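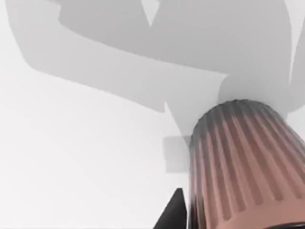
About Lovetti

Lovetti builds simulated workcells for two-arm robots. A customer sends us the table layout, the part list and the arm models, and we return a scene in which the task can be tried before any hardware is ordered. The company also writes the control software that runs in those scenes. Most of our work is for small kitchens, labs and packing rooms, where parts are light and the space between the arms is short.

The Larkora scene library

All of our scenes are kept in one library, Larkora. It holds 997 layouts, each with its own lighting, contact settings and camera views. Every layout includes at least one close view from the gripper, since problems with finger placement are hard to find from overhead. Shadows are left on. They cost some render time, but a controller that has only seen flat light tends to do poorly later.

Open day

We hold an open day at our Gidwood office, usually in January. The last one was moved to April 27, 2022, while the demonstration room was being rewired. Attendance was limited to 60, in groups of 12, and each group was given a full session at the screens.

The main demonstration was a tableware task. The layout has a white table with an arm on each side, an orange tray at the left, a light blue open shelf at the back and a round gray mat at the right. The right arm handles a ribbed cup with a parallel gripper. Small tapered cups are a useful test object - the wall is not vertical, so a straight finger touches it along a short line only, and the grip force has to be set with that in mind. Visitors could pause a run, change the friction value and start it again from the same state.

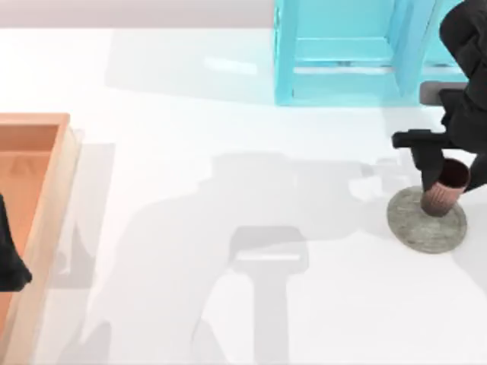
Hồ wrote to us afterward that the pause function was the most useful part of the session, and that a printed sheet of the friction values would have saved a lot of note taking. The same message asked whether the ribs on the cup are modeled as real geometry for contact or only drawn. They are drawn in full, but contact uses a simpler shape. The full mesh can be switched on, at lower speed. A sheet of values is now handed out at the door.

Visits and requests

Group visits outside the open day can be arranged through the Gidwood office. Please state the arm model and the task you would like to see. The demonstration room is Room 1378, on the same floor as reception.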